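Kotian, week whatever: the fridge problem

So the arm build has eaten another month. If you're new, Kotian is my home kitchen robot project, and right now most of it lives on my desktop as a simulation while the real parts sit in boxes in the garage (the joint housings from Famlow did finally show up in June, hooray!). I'm glad I waited on the assembly, to be fair. Every dumb mistake I've made lately has been a free one.

The big job was getting the base in the right spot. I want one mounting position that can reach the counter and the refrigerator without the shoulder banging into the cabinets, and my kitchen model is tight.

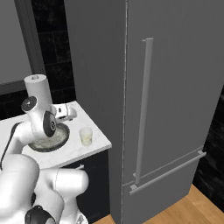
I moved the base 12 times before I gave up doing it by hand and wrote a little script to do the moving for me. It tries a position, runs 50 random reaches, and logs whatever hits something. I left it going overnight and woke up to 3,291 collisions in the log, most of them the forearm against the edge of the countertop. Not my favorite breakfast reading! But it did show me a narrow strip of floor that scores a lot better than everywhere else, so that's home for now.

Then on to reaching inside the fridge. I'm using the Fitari planner for this (Remeten was faster for me, but it kept picking these wild elbow-out poses that I'd never want near a real door). The trick was adding a stopping point just outside the opening, so the wrist gets lined up first and then goes in between the top shelf and the drawer. I also took all the groceries out of the model – one headache at a time.

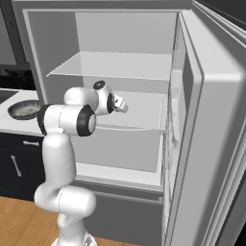
What's next

Groceries go back in, starting with a milk carton. I want 1,000 simulated reaches in a row with no contact before I bolt anything to a real floor, and I still have to pick a cable for the wrist. If you've routed one through a build this size, leave me a comment, I'd love to see how you did it.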